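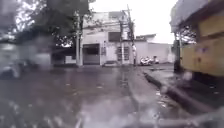 Notebook, rain work, December

Started 6:40, stopped when the battery complained. Best day we've had on the wet-lens problem, so I'm writing it all down before I lose it.

Recap for anyone picking this up cold: the delivery cart's localizer falls apart once there's water on the front glass. It matches corner features against the dry-weather map, and drops look like lovely sharp corners to it. It grabs onto them, they don't move the way the street moves, and the pose estimate wanders off toward the wall. Our fix so far was to throw out blurry patches, which on a bad day throws out the whole road.

Menaka's idea (Menaka Barua, Brirnham side) was to stop asking whether a patch is blurry and ask whether it stays put on the glass while the wheels say we're moving. If it stays put, it's water, so mask it. I was doubtful about smears, because they creep. So we gave the mask a short memory, 26 frames, and let it fade out instead of switching off.

Ran it on the Forkitz loop log, 399 keyframes, all in rain. Same map, same seed, same everything except the mask.

Old filter: lost track on 127 keyframes
New mask: lost track on 69

I ran it twice because I didn't believe it. Same numbers both times!

What I like even more is where the surviving matches land. On the stretch facing the white two-story building they now sit on the roll-up door, the window bars and the utility poles, and that's where I'd put them by hand. The leaning pole with the crossbars is a gift. The overhead cables are still junk (long thin edges, matches slide along them) but there are fewer of them making it through.

Still bad: the puddles. The mask can't help there, the water is out in the world and the reflection shifts as we move. A big shallow one in the middle of the road gives a patch of sky where the map has asphalt. Bhattacharjee thinks we should just drop everything below the horizon line when the wipe signal is on. I tried that quickly and it hurts, we lose the curb, and the curb is doing most of the work for heading. Maybe weight the road down and keep the curb? Need to think about it.

Also bad: standing still. No motion means no way to tell drop from wall, so the mask freezes. Right now I hold the last one. Works for short stops. I haven't tried a long one.

Side note, the Jiveck wheel encoder log had a clock offset again. I fixed it by hand for this run, offset is in the run header. Please check it before you compare anything to my numbers.

Next:
- curb weighting, try on the same loop first
- long stop test, engine of the whole thing is motion so I want to see how ugly it gets
- a dry log with the mask on, to make sure we aren't paying for it in good weather
- ask Menaka for her smear labels

Code is on the wet-mask branch. It's messy but it runs.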